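Search this board
Advanced search

We use cookies to keep you logged in. By continuing to browse you accept them. OK / Settings

Home robots > General > Is anybody getting real chores out of an arm yet?

kwchiang
Posted 7:40 am

I have an arm with a two-finger gripper over a gray table and I've been trying to get it to clear up after lunch. Bottles, pretend food, a white tray, that level of thing. My wife wants to know when it will do the kitchen. I want to know that too, so I'm asking the people here who have tried it.
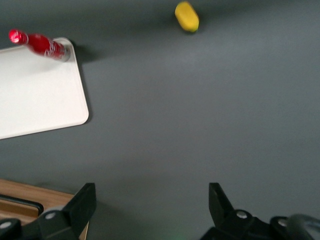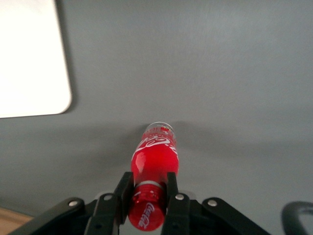
Both from the wrist camera.

I ran 100 tries over two weeks in August, same table, a few different items. I counted a try as good if the item ended up where it was supposed to be and nothing else got knocked off. 438 seconds was my worst single try, and that one did end up good, so I left it in. A person does the same job without putting down their coffee.

Where are the rest of you with this? I'd like numbers from a real house or shop if you have them.

Kam-wah

parveen_m
Posted 8:15 am

What's your good rate? You gave the number of tries and the slowest one and left out the part I wanted.

kwchiang
Posted 8:22 am

Fair. I'm going back through the log tonight. I changed how I was scoring part way through and I don't want to post a number I have to take back.

shoaib.f
Posted 9:05 am

We do light packing at Niazi, small parts into trays. The arm on our line has placed 412 trays since the last time anybody had to open the guard. It's dull work and it does it fine. So for the shop floor my answer is yes, machines can do chores, and they have been doing them for a long time.

The catch is that every part shows up in the same spot, facing the same way. If a part lands on its side, the arm stops and a light comes on and I walk over.

parveen_m
Posted 9:31 am

Then you're the one doing the chore, Shoaib. The arm does the part in the middle. In a kitchen everything lands on its side.

shoaib.f
Posted 9:48 am

I walk over 2 times a shift. Before the arm I stood there for the whole shift. I don't see how that counts as me doing it.

Maribeth DP
Posted 11:20 am

I clean houses for a living so I read these threads with some interest. Picking up a bottle is maybe the easiest thing I do all day. The hard part is deciding. Is this trash, is it recycling, is somebody still drinking it, does it go back in the fridge. I have a client who keeps empties on the windowsill on purpose. I found out by throwing one away.

If the machine can pick it up but I have to tell it what to do with each one, I'd be faster on my own. For somebody with bad hands or a bad back, though, I could see paying for the picking up part.

rukhsana_c
Posted 12:02 pm

Agree with Maribeth on the last bit. My father can't bend down anymore. If something would get things off the floor and onto a table, I wouldn't care if it took all morning. He's home all morning. I think speed is being overrated in this thread.

I looked at the Pruvitau rental last year and passed on it. The monthly price was all right, but they wanted the floor clear before it ran, and a clear floor was the whole reason I was asking.

parveen_m
Posted 12:40 pm

I'll give you speed. I won't give you reliability. One dropped glass a week is worse than no robot, especially with somebody in the house who can't sweep it up.

kwchiang
Posted 6:10 pm

Back from work. To Maribeth: mine decides nothing. I tell it which item and where it goes. I should have said so in the first post.

To Parveen: 71 good out of the 100 with the stricter scoring. Most of the bad ones were the grip going on crooked and the item rolling. I have not tried glass and won't for a while.

shoaib.f
Posted 6:33 pm

What are your finger pads? We had rolling on round parts until we switched to a softer pad. It wears out faster but they're cheap. Also try closing slower for the last little bit. Ours was shoving the part with one finger before the other one touched.

kwchiang
Posted 6:51 pm

Stock pads. I'll try the slower close first because it's free.

parveen_m
Posted 7:14 pm

71 is better than I would have guessed. Still a no from me for a kitchen. Post again when you've done the same count with the items thrown down any which way and somebody else picking the order.

kwchiang
Posted 7:20 pm

OK. My daughter will be happy to throw things.

Recent topics
Govau base wheels squeak on tile
Warnis charger light stays orange
Best soft pads for round items?
Laundry folding, anybody past towels?
Selling: spare wrist cable, never used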